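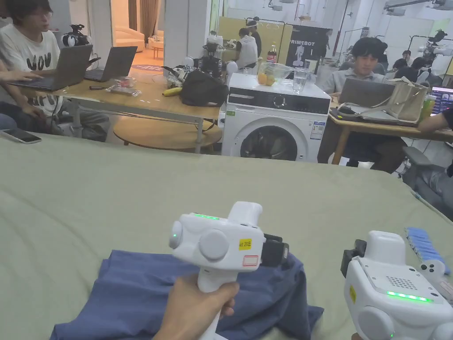

White handheld grippers, navy cloth, green fabric.

The author of Drumine would like it known that she has never been inside a salt mine. "I get dizzy in parking garages," she says. Her thriller traps a night crew two miles down for most of its length, and readers keep writing to ask which shift she worked.

The first draft ran 1,443 pages. Her editor at Sutovard Press read all of it, then called to ask whether the elevator might break before lunch. "In my version it broke on page 600. I thought I was building suspense. I was building a doorstop." 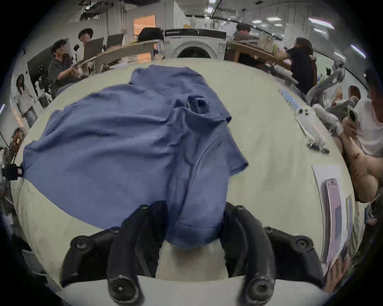
A crumpled blue T-shirt on a cream tabletop.

She wrote it at her sister's place on Khoo Street, between five and seven in the morning, before leaving for a job in dental billing. She still has the job. "People assume you quit. People haven't seen the advance."

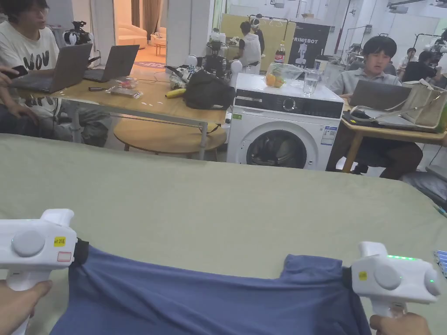 On killing people off

Of the 40 miners in the opening chapter, she won't say how many come back up. She will say that the cook was supposed to die twice. "I wrote him two death scenes and both were terrible, so he lived. He's insufferable in the sequel."

The villain is a company called Jivex, which owns the mine, the town and, by chapter nine, the air. 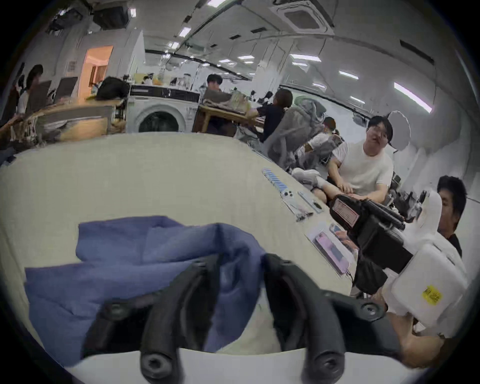
Did she worry that was a bit much? "My editor did. I told her to look at her phone bill."

The sequel is due in May. She has the title and the cook.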